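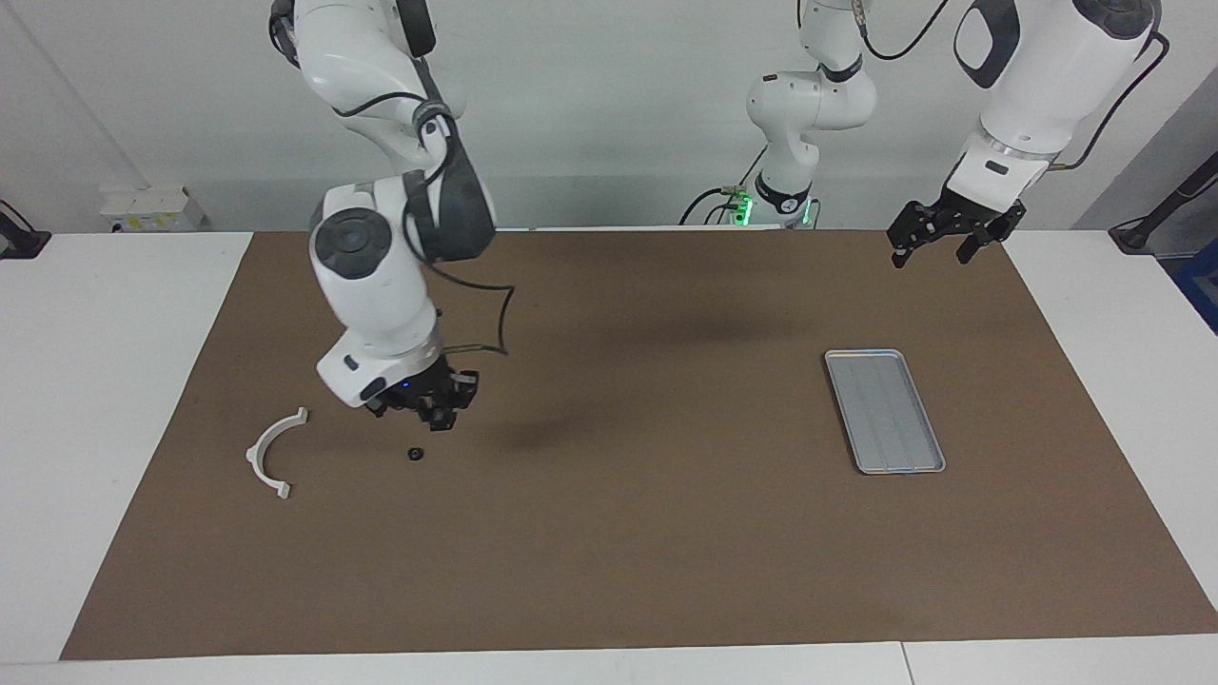

흰 탁자 위에 깔린 갈색 매트

사내 문서의 문체에 관하여

본인은 지난 7월까지 페리(Ferri)의 문서관리실에서 근무하였으며, 현재는 같은 부서의 자문을 맡고 있습니다. 이 블로그에는 재직 중에 정리하지 못한 생각을 차례로 옮겨 적고 있습니다. 이번 글에서는 사내 문서의 문체, 그중에서도 공지문과 업무 지침의 문장을 다루고자 합니다. 앞서 올린 회의록 관련 글에 몇 분께서 의견을 보내 주셨고, 그 가운데 상당수가 공지문에 관한 질의였습니다.

페리에서 문서 정비 작업이 시작된 것은 브리르논(Brirnon) 사무소와의 통합이 결정된 직후였습니다. 두 사무소는 같은 업종에 속하면서도 문서를 쓰는 방식이 크게 달랐습니다. 브리르논 측 지침은 한 문장이 한 단락을 이루는 경우가 많았고, 본사 측 지침은 반대로 조사와 어미를 모두 덜어 낸 명사 나열에 가까웠습니다. 통합 당시 보관 목록에 올라 있던 문서는 2304건이었으며, 이 가운데 직원이 실제로 열람하는 지침과 공지는 300건 남짓이었습니다. 정비 작업은 후자를 대상으로 하였습니다.

작업의 책임은 아다 테데스코(Ada Tedesco) 실장에게 있었습니다. 테데스코 실장은 첫 회의에서 기존 문서를 고치기에 앞서 각 문서의 수신인을 적어 오도록 지시하였습니다. 당시에는 형식적인 절차로 여겼으나, 막상 적어 보니 수신인을 특정할 수 없는 문서가 57건이었습니다. 관련 부서, 해당 직원, 기타 필요한 자와 같은 표현이 수신란을 채우고 있었고, 작성 부서에 문의하여도 누구를 가리키는지 답을 얻지 못하였습니다. 이 문서들은 대부분 폐지되었습니다. 폐지 이후 문제가 제기된 것은 출장비 정산에 관한 공지 하나였고, 이는 내용을 새로 써서 재공지하였습니다.

수신인이 정해지면 문장의 종결 방식도 대체로 정해집니다. 본인은 사내 공지에서 ‘바랍니다’의 사용을 줄여야 한다고 주장해 왔습니다. ‘제출하여 주시기 바랍니다’라는 문장에서는 제출이 의무인지 권고인지 구분되지 않습니다. 의무라면 ‘제출하여야 합니다’로, 권고라면 ‘제출할 수 있습니다’로 적는 편이 옳습니다. 다만 이 주장은 회의에서 그대로 채택되지 못하였습니다. 인사 부서는 직원에게 보내는 글이 명령조로 읽히는 것을 우려하였고, 결국 기한이 있는 사항에 한하여 의무형을 쓰는 것으로 조정되었습니다. 본인은 지금도 이 조정안에 전적으로 동의하지는 않습니다.

피동 표현에 대해서는 이견이 적었습니다. ‘검토가 이루어질 예정입니다’라는 문장에는 검토하는 사람이 없습니다. 문의할 곳을 찾지 못한 직원은 공지문 하단의 대표 번호로 전화를 걸게 되고, 전화를 받은 직원 역시 담당자를 알지 못합니다. 정비 이후의 문서에서는 이를 ‘총무 부서가 검토합니다’로 적었습니다. 문장이 짧아진 것은 부수적인 결과였습니다.

한자어의 처리는 예상보다 오래 걸렸습니다. ‘기 제출한’, ‘익일’, ‘금번’, ‘상기’와 같은 말은 작성자에게는 익숙하나 입사 초년의 직원에게는 그렇지 않습니다. ‘익일’은 ‘다음 날’로, ‘금번’은 ‘이번’으로, ‘상기’는 가리키는 항목의 이름을 다시 적는 것으로 정하였습니다. 반면 ‘준용’과 ‘갈음’은 남겨 두었습니다. 풀어 쓰면 뜻이 달라지거나 문장이 지나치게 길어지는 말까지 없앨 필요는 없다고 판단하였습니다. 용어 대조표에는 최종적으로 41개 항목이 실렸습니다. 처음 제출된 초안은 이보다 훨씬 길었으나, 아무도 쓰지 않는 말까지 금지할 이유가 없다는 테데스코 실장의 의견에 따라 줄였습니다.

번호를 매기는 방식도 통일하였습니다. 본사는 1, 가, (1), (가)의 순서를 썼고 브리르논은 로마 숫자로 시작하는 체계를 썼습니다. 어느 쪽이 낫다고 말하기는 어려웠습니다. 본사 방식을 채택하되 셋째 단계 아래로는 내려가지 않도록 하였습니다. 넷째 단계가 필요한 지침이라면 둘로 나누어야 할 가능성이 큽니다. 안전 수칙 한 건이 이 기준에 걸려 실제로 두 건으로 분리되었고, 그 과정에서 서로 어긋나는 조항 두 개가 발견되었습니다.

문서 편집에는 웨이버로(Wavero)라는 사내 도구를 사용하였습니다. 이 도구는 정해진 서식에 본문을 채우는 방식이어서 글꼴과 여백을 둘러싼 논의가 사라졌다는 장점이 있습니다. 단점도 분명합니다. 서식에 ‘배경’이라는 칸이 있으면 작성자는 배경이 없는 공지에도 배경을 적습니다. 주차 구역 변경을 알리는 공지에 원활한 업무 환경 조성을 위한다는 문장이 세 줄에 걸쳐 들어가는 것은 이 때문입니다. 본인은 배경 칸을 선택 항목으로 돌려 달라고 요청하였으나, 재직 중에는 반영되지 않았습니다.

정비한 지침은 지두라(Jidura) 지점에서 먼저 시행하였습니다. 지두라는 직원 수가 적고 문서 담당자가 따로 없는 곳입니다. 지점 직원들이 보내온 의견 가운데 가장 많았던 것은 문체에 관한 것이 아니라 시행일에 관한 것이었습니다. 개정일은 적혀 있는데 언제부터 따라야 하는지는 적혀 있지 않다는 지적이었습니다. 문장을 다듬는 데 여러 달을 쓴 입장에서는 다소 민망한 일이었으나, 타당한 지적이었으므로 모든 문서의 첫머리에 시행일을 넣었습니다. 개정일은 문서 끝으로 옮겼습니다.

또 하나 기록해 둘 것은 제목입니다. ‘안내의 건’, ‘협조 요청의 건’과 같은 제목은 목록에서 문서를 찾는 데 아무런 도움이 되지 않습니다. 정비 이전의 목록에는 ‘업무 협조 요청의 건’이라는 제목이 연달아 나타나는 면이 여럿 있었습니다. 제목에는 대상과 행위를 함께 적도록 하였습니다. ‘외부 방문자 출입증 반납 절차’와 같은 식입니다. 제목이 길어진다는 반론이 있었지만, 목록을 매일 들여다보는 문서관리실의 입장에서는 긴 제목이 훨씬 다루기 쉽습니다.

정비 작업의 결과는 2004년 10월 자 내부 보고서로 정리되어 있습니다. 보고서의 문체가 보고서에서 권고한 문체와 일치하지 않는다는 지적을 받은 바 있으며, 특히 서론에 피동 표현이 많습니다. 서론은 본인이 작성하였습니다.

용어 대조표의 전문을 요청하신 분이 계시나, 사내 자료이므로 이곳에 게재할 수는 없습니다. 자주 문의가 들어오는 항목은 별도의 글에서 용례와 함께 설명하겠습니다. 다음 글에서는 수신인이 둘 이상인 공문에서 참조 표기를 어떻게 할 것인지를 다룰 예정입니다.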